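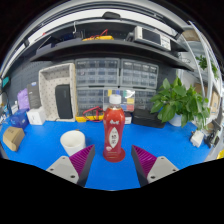 Pichit Chaimongkol wrote in after the April roundup to say that the numbers for thermoelectric coolers were useless to him, as they were all taken with the cabinet empty, and asked for a test with drinks inside and the door being opened during the day. The Miserix 12-liter cooler was tested that way.

Unit and setup

The Miserix is a single-zone thermoelectric cabinet with a hinged door, one fan at the rear and a dial thermostat. It was bought at retail for $122. It ran for 1,366 hours on a shelf in a shared work area, with the rear clearance stated in the manual. A probe was fixed to the center of the middle shelf and a second one hung outside the cabinet. Both logged once a minute.

The load was whatever people put in it. In practice this meant bottled drinks, mostly soda, water and milk tea, with an occasional sandwich. No attempt was made to control the number of door openings.

Cooling

Like every cooler of this type, the Miserix works relative to the room. The thermostat sets a target, but on warm afternoons the cabinet did not reach it and the fan ran without a break. Overnight it reached the target and held it until the door was first opened in the morning.

Recovery is slow. A full load put in at room temperature before lunch was not properly cold until the next day. Two or three bottles at a time is a more realistic expectation. Anyone who needs drinks cold within the hour should buy a compressor model.
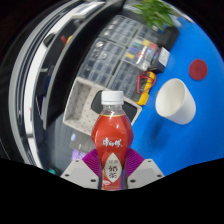
Shelves and door

The two wire shelves slide on molded rails and can be moved in coarse steps. With the upper shelf removed, soda and milk tea bottles stand upright with their caps clear of the roof. With it in place they have to lie down, and bottles with a narrow waist roll forward when the door opens. A raised lip on the shelf edge would fix this. The Trirkton cabinet reviewed in April has one.

The door gasket sealed evenly at the start of the test and at the end. The magnetic catch is weak at the lower corner. On 3 occasions the log shows a long climb in temperature that matches a door left ajar. There is no alarm.

Noise

The fan has one speed. It is audible across a desk and easy to ignore across a room. Ikhsan Yusof, at the nearest desk, moved the unit one shelf lower in the second week and had no further complaint.

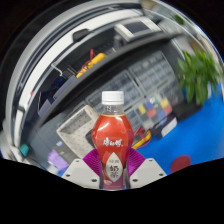

Condensation and cleaning

Water collects on the rear plate and runs to a small tray under the floor panel. The tray has to be lifted out by hand and has no level mark. It needed emptying weekly in humid weather and much less often after that. The interior wipes clean, except for the rail grooves, where spilled tea dries and needs a brush.

Verdict

Suitable for keeping already chilled drinks cold in a room with steady air conditioning. Not suitable for milk, leftovers or medicine. The Trirkton costs more and has the better shelves and catch.

Tested unit returned to general use Oct 24, 2025.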